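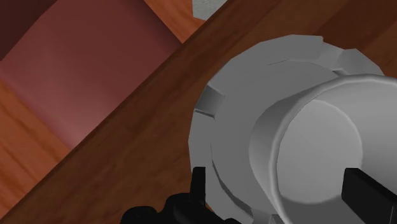 A computer rendering of a two-tiered round form, seen from nearly straight above.

Open day at the Zirncombe pottery works
Posted Sep 30, 2019

I'd been meaning to get out to Zirncombe for years, and when the notice for the open day went up at our library I put my name down before I'd even checked whether I had the day off. (I didn't. I swapped a shift.) It's a long drive from home, mostly gravel after the Indodley turnoff, and we got stuck behind a hay truck for a good part of it, but oh my goodness, was it worth it!

The works sit at the bottom of a steep paddock beside the creek, a row of brick sheds with rusty tin roofs and one tall chimney you can see from the road. They've made stoneware here for generations, mainly pickling crocks and bread bins, and later a lot of drainpipe when the railway wanted it. The pipe side has long gone. The crocks are still going strong, and the colour of the old salt glaze, a sort of wet honey brown, is even better in person than in the books.

Our group was taken round by Bernadette Fitzgerald, who started in the packing shed straight out of school and now runs the whole glazing floor. She talks fast and walks faster. We began in the clay store, a big cool room that smells like a riverbank after rain, and she had us all press a thumb into a lump of the local grey clay and then a lump of the white stuff they bring in for tableware. The grey is gritty, almost like wet sand. The white feels like butter. I could have stayed in there all morning.

Next came the throwing room. Tatiana Bartoš was at the wheel making lidded jars, and I don't think I've ever seen anyone so relaxed while doing something so difficult. She learned from her grandfather, and she still uses his wooden rib, worn down to the shape of her palm. Someone asked how she knows when a wall is thin enough and she said she listens to it. We all went quiet and tried to hear it too! I couldn't, but my neighbour swore she could.

The kilns were my favourite part. There are 2 of them, and the older one is called Čierny, after the family who built it. It hasn't been fired since January, when a section of the arch needed rebricking, so we were allowed to climb right inside. The walls are coated in decades of glaze, thick and glossy and dripping like candle wax, with greens and blues I wasn't expecting at all. Bernadette says it takes 5 days to fire and cool a full load, and somebody has to sit up with it each night. They keep a firing book, and the last entry was number 2845, in very neat pencil. I flipped back through a few pages. Lots of notes about wind, and one that just said "too much tea".

Lunch was in the old drying loft: pumpkin soup in the works' own bowls, damper, and a lemon slice that I went back for. The bakery in Posora sent the bread up and I'll be stopping there next time I'm through.

In the afternoon we had a go at making pinch pots. Mine looks like an ashtray that's been sat on, but they've promised to fire it and post it down to me. The kids' table did far better than ours, especially a girl who made an echidna with every single spine.

The seconds shop is open until four and takes cards now. I came home with a butter dish, a small crock for sauerkraut (slightly wobbly lid, 222 stamped on the base) and a blue mug I didn't need.

If you're going to the next one, wear closed shoes, as they won't let you past the clay store in sandals. Parking is in the lower paddock and it gets boggy near the gate, so keep left. Dogs are fine outside on a lead. Bookings go through the front office, and the morning tours fill up first.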